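4. Drying and folding the cloths

Read section 3 first if the bowls are still in the sink. Cloths come last, always.

What you need
- the microfiber towels from the set (not the cotton ones, those go with the bedding)
- one mixing bowl, clean
- a flat bit of tabletop, wiped
- the Gatilach drying rack, if it's raining

4.1 Before you fold

1. Check the label. Wash at 60 or lower. No fabric softener - it coats the fibers and then the towel just pushes water around.
2. Shake each one out hard, outside if you can. Lint from the bath mats sticks to these like crazy.
3. Hang on the rack, 8 to a rack, no doubling up. Overnight is plenty.
4. Feel the thick part in the middle before you take it down. Still cool to the touch = still damp. Leave it.

Caution: do not put microfiber on the radiator in the hall. Unit 422 lost a whole set that way in April and Wotorent billed the cleaning team for it. Edges go crunchy and never come back.

4.2 Flat fold (drawer sets)

1. Lay towel on the table, fuzzy side down.
2. Long edges to the middle, then in half.
3. Fold in 3, short end under.
4. Stack with folds facing out so the next person can count them without pulling the pile apart.

Note: frayed edges are OK up to a point. Little wisps along the rim, fine. If a thread pulls when you tug it, the towel goes in the rag bag. Don't cut threads with the kitchen scissors, Su-chen has asked twice.

4.3 Fan fold (bowl sets)

For the welcome table only. Brurnitwood units and the Ríos flat get this, the rest get the flat fold. Takes some practice, your first one will look like a cabbage.

1. Put the bowl on the table where it's going to stay. Moving it afterwards wrecks the fan.
2. Pick the towel up by the middle, lining side down. Let the corners drop.
3. Pinch the middle tight and give it a half twist. Keep hold of it.
4. With the other hand pull one corner up and out to the side. Then open the rest like petals - one leaning left, a tall one in the center, a wide one to the right. The lilac towel with the mint green bowl is the pairing we use.

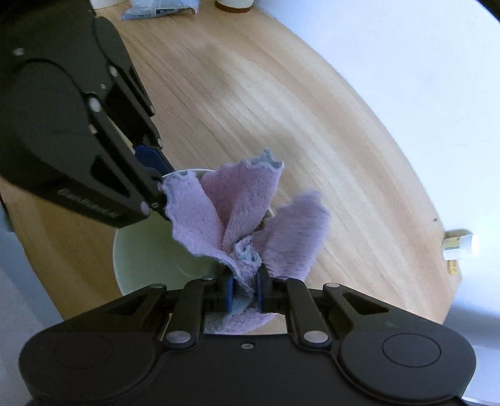 5. Lower the twisted part into the bowl, let go slowly. If it springs open you didnt twist enough, go back to 3.
6. Fluff the edges with your fingertips. Don't iron, don't spray.

4.4 If it wont hold

- Towel too slippery: probably softener. Rewash without.
- Fan flops over: towel is too big for the bowl, use the next bowl size up.
- Lining shows on top: you picked it up wrong side round. Flip and start over.

4.5 Restocking

Short on towels, write the unit and how many on the sheet inside the linen closet door. Wafula Shirima does the order on Tuesday, so get it on there before then. Anything added after waits a week. Rag bag goes down with the recycling when it's full, tie it first.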